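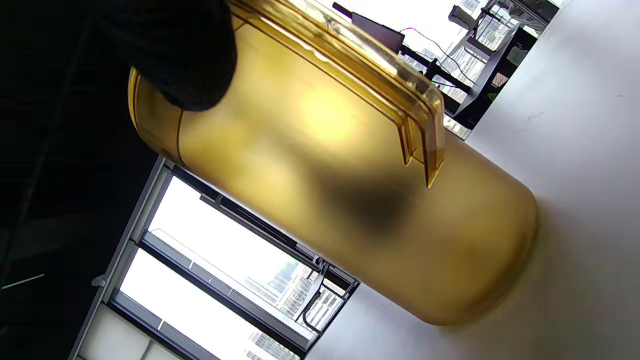 # Chapter 4: Everyday Vessels

I bought my first water pitcher at a hardware store in Lekbridge, and I picked it because it was yellow. That was my whole method! It held plenty, it looked cheerful on the counter, and the first time I poured from it the lid dropped into my glass. I've been fussy about pitchers ever since, so I get to start this chapter with one.

In Chapter 3 we looked at boxes and trays, things that mostly sit still while you put stuff in and take it out. A vessel for liquids has a harder life. It gets filled, lifted, tipped, set down, rinsed and shoved in a cupboard (sometimes all before breakfast), and every one of those jobs asks something of its shape.

Let's get our words straight first. I'll use *body* for the part that holds the liquid, *lid* for whatever closes the top, *spout* for the place the liquid leaves, and *handle* for the part your hand wants. Older books, and the Grorndale catalogs we'll be borrowing from later, say "ear" for handle. I rather like that, but I'll stick with the plain word. 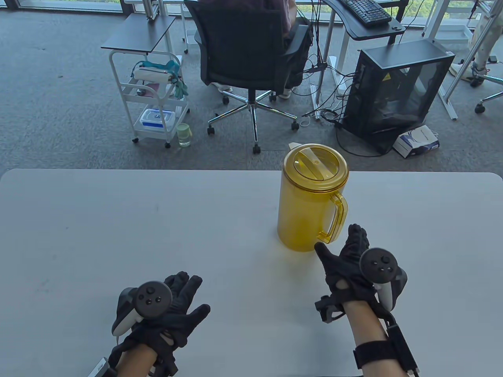

**Figure 4.1** A tall pitcher with a looped handle and a lid in matching yellow.

Before you read on, find a pitcher at home and fill it to the brim. Hold it straight out by the handle for 30 seconds. Feel that pull in your wrist? The farther the weight sits from your fist, the harder it twists, and a wide body makes things worse. A tall, narrow one keeps the water closer to you, though it's easier to knock over. We'll put numbers on this in Section 4.2, where you'll pour off 100 milliliters at a time and note how the grip changes.

Now for see-through plastic, my favorite. Tinted or frosted, it lets light in and scatters it, so the same piece can look pale in one spot and deep gold in another. Look at edges and ridges especially, where you're seeing through more material.
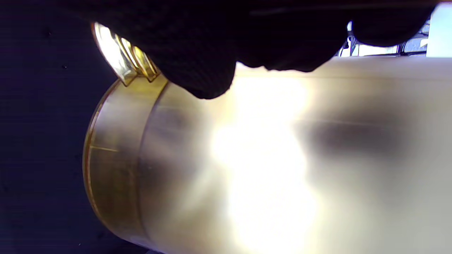 **Figure 4.2** Light on amber and frosted plastic, with a gloved hand over the top.

Keep your pitcher handy, plus a towel. You'll need both for Activity 18, and the questions on page 31 assume you've already spilled a little.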